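Looking after records at home: workshop notes

Evaristo Nava, Siltthorpe

Most of the noise on a second-hand LP is dirt, and most dirt can be shifted at the kitchen table. These notes cover vinyl and shellac separately where the treatment differs. They were written from a collection of 379 discs, mostly dance band and Latin pressings, kept in a back bedroom with an outside wall.

Before washing
Hold the disc by edge and label only. Look at it under a desk lamp tilted low, which shows up fingerprints and scuffs that overhead light hides. Dry dust comes off with a carbon fibre brush held still on the turning record for two revolutions, then drawn slowly outwards. Clean the brush on its own handle guard, never with the fingers.

Washing vinyl
Use distilled water. Tap water in a hard water district leaves scale in the groove. To 1,000 ml add three drops of plain, unscented washing-up liquid and no more. Apply with a flat velvet pad, following the groove. Rinse with distilled water on a second pad, and keep the label dry throughout. A pair of plastic tub lids clamped either side of the label will do; the clamp sold by Jenerdale does the same job and seals slightly better.

Stand the disc in a clean dish rack to dry, away from radiators. Do not wipe it with kitchen paper. Paper sheds fibre and marks the surface.

Washing shellac
Alcohol dissolves shellac. Check the label of any ready-made fluid before it goes near a 78. Water is safe for a short time, but cracks and chipped edges let it into the core, so work quickly and blot with a cotton cloth. Laminated pressings and cardboard-based discs should be brushed dry only.

The stylus
Brush from back to front, in the direction the record travels. Side-to-side strokes bend the cantilever. My Macedo turntable has a fixed headshell, so I do this with a small mirror laid on the mat -- awkward, but it saves removing the arm. Log the playing hours in pencil inside the lid. Microgroove and 78 styli are not interchangeable: a microgroove tip rides along the bottom of a 78 groove and picks up chiefly hiss.

Sleeves
Replace paper inners that have gone brown or gritty. Polyethylene is suitable; soft PVC is not, as it can leave a bloom on vinyl over the years. Keep the original inner flat behind the record if it carries notes.

Shelving
Records stand upright, supported every 11 inches. A leaning row will warp. The Stakmont unit here needed an extra batten under each shelf, glued and screwed from the back. Fix any tall unit to the wall. Leave a gap behind it for air, particularly on an outside wall, and aim for 50 per cent relative humidity. Check the hygrometer in June as well as in winter -- summer damp is easily missed.
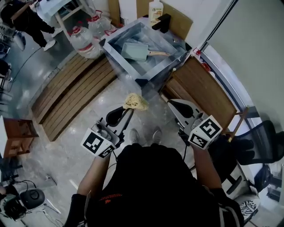 Workshop Tips: Cloths and Pads

Wash velvet pads by hand in warm water without fabric softener, which leaves a film. Dry them flat. Retire a pad to stylus-lid and plinth dusting once the pile is worn down. Keep vinyl and shellac pads in separate marked bags.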